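Pallidton Building Helpdesk
Ticket 593
Subject: Carpet tiles moving, ground floor room
Status: Closed
Raised by: Corinne Lindgren
Handled by: Raili Salminen
Priority: Normal

Corinne Lindgren, Thursday, 09:20

The carpet tiles in our room have started to move. It's the grey striped carpet that was put down when the room was redone in December. If you stand on one of the tiles near the wall and twist your foot, the tile goes with you a little. Two of my colleagues have noticed it as well. You can't see much from standing height, as the stripes hide the joins, but you can feel an edge with your hand.

We also have a long black cable that lies loose across the floor on one side. I don't know whether that should go on a separate ticket. Please say if it should.
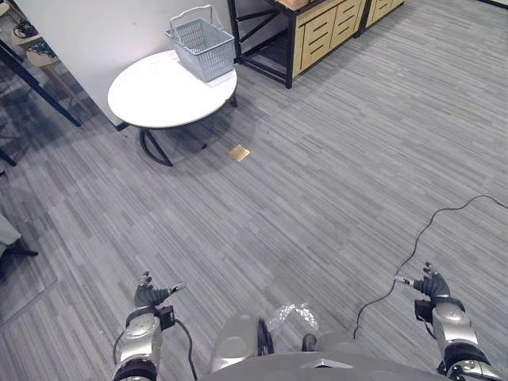 I'd like to know whether the tiles are meant to be glued. The last room we had, the carpet was stuck down hard and you couldn't have moved it if you tried. The box left over from fitting says Fastmont on the side and nothing about how to lay them.

Raili Salminen, Thursday, 10:05

Thanks Corinne. Keep the cable on this ticket, I'll deal with both together.

The Fastmont tiles were not glued. They were laid on a tackifier, a sort of thin sticky coat that goes on the floor first and lets you lift a tile and put it back. A tile should lift if you pull up a corner but it should not slide sideways. If it slides, either the coat was missed there or there's dust between it and the tile.

Please could you check the following before I come over:

1. Which tiles move. Start at the wall and work out into the room, pressing with the flat of your hand and pushing sideways.
2. Lift a corner of one that moves. Touch the floor underneath. Is it sticky, dry or gritty?
3. Do the same with one that doesn't move, so we have something to compare.
4. Look for arrows on the back. I want to know if they all point the same way.

Don't use any tape on them for now. Parcel tape leaves a residue on the backing and I'd have to clean it off.

Corinne Lindgren, Thursday, 11:40

Done. Answers in the same order.

1. The ones that move are all in the row beside the wall. Further out they are firm.
2. Dry and gritty. Pale dust, like plaster. It came off on my fingers.
3. Sticky and clean.
4. There are arrows. On the three I lifted they point the same way. I didn't lift any more, as I wasn't sure I would get them back down flat.

One thing I noticed while kneeling down is that the stripes don't quite meet from one tile to the next. Is that a sign of movement, or were they always like that?

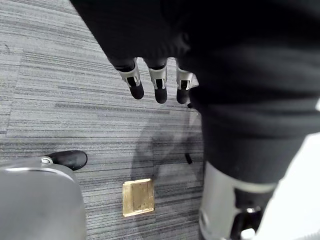

Also, one of the tiles I lifted is slightly proud at one corner now. I've pressed it down several times and it comes back up.

Raili Salminen, Thursday, 12:15

The stripes not meeting is normal for this pattern. The tiles are cut from a wide roll and the streaks are random, so they only line up by luck. What you'd worry about is a gap you can get a coin into, or a tile with the stripes running across the others. From what you say you have neither.

The corner will be grit. Lift it again, wipe the back with a dry cloth and lay it down from the opposite corner. If it still lifts, leave it until I'm there.

The plaster dust does fit. The wall was rubbed down and painted after the floor had been coated. I've looked back at the old job (ticket 100) and the order of work was floor coat, wall, carpet. It should have been wall, floor coat, carpet.

I need to order tackifier. We used Lirier last time, from Szabo, and I'd sooner use the same again than mix two kinds. I only need a small tub for one row.

Corinne Lindgren, Thursday, 12:50

Wiped it and laid it again as you said. The corner is flat now.

While you're here, would you look at the wall too? There are a few dark scuffs and some small specks on the off-white paint. I tried a damp cloth on one scuff and it went lighter but didn't go. I stopped before I took the paint off.

The grey plastic basket can be moved, it's just one of the shopping ones with handles that we use for odds and ends. Do you want everything off the floor on that side? 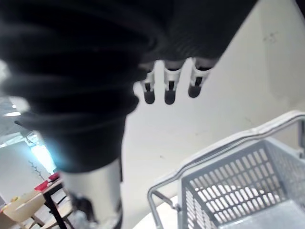 Is there anything we should avoid doing on the row by the wall in the meantime? We go along there all day.

Raili Salminen, Thursday, 13:30

Walking on it is fine. Don't drag anything heavy over it, and don't run the vacuum with the brush bar on. Suction only. The brush bar catches a loose tile and pulls it along.

Yes please, everything off that side, basket included. I need a strip 1000 mm wide clear of the wall. Anything that can't be moved, tell me beforehand and I'll work round it.

Scuffs: try a white rubber on one of the small ones. If it smears, leave it and I'll touch it in. I've put the wall down as ticket 955 because paint comes out of a different budget.

Update, Raili Salminen

Tub arrived from Szabo. Lifted the whole row by the wall. Dust under every tile, worst in the corner. Vacuumed the floor and wiped it with a barely damp cloth, then left it to dry. Brushed the tile backs. Rolled on one thin coat of Lirier and waited for it to go from milky to clear before laying anything. Checked the arrows on each tile as it went back. All the same way.

Pushed each tile sideways by hand afterwards. No movement.

Cable: fitted a low rubber cover on the part where people cross.

Corinne, please give it a normal day's use and then push on the row again.

Update, Corinne Lindgren

Pushed on all of them this morning and none of them moved. The corner is still flat. The rubber worked on the smaller scuffs but smeared on one, so I've left that for 955.

Happy for this one to be closed. Where should the spare tiles be kept? They're still in the Fastmont box.

Raili Salminen

Keep them flat, in the box, somewhere dry. Please write the room on the lid. Closing this ticket. 955 stays open for the wall.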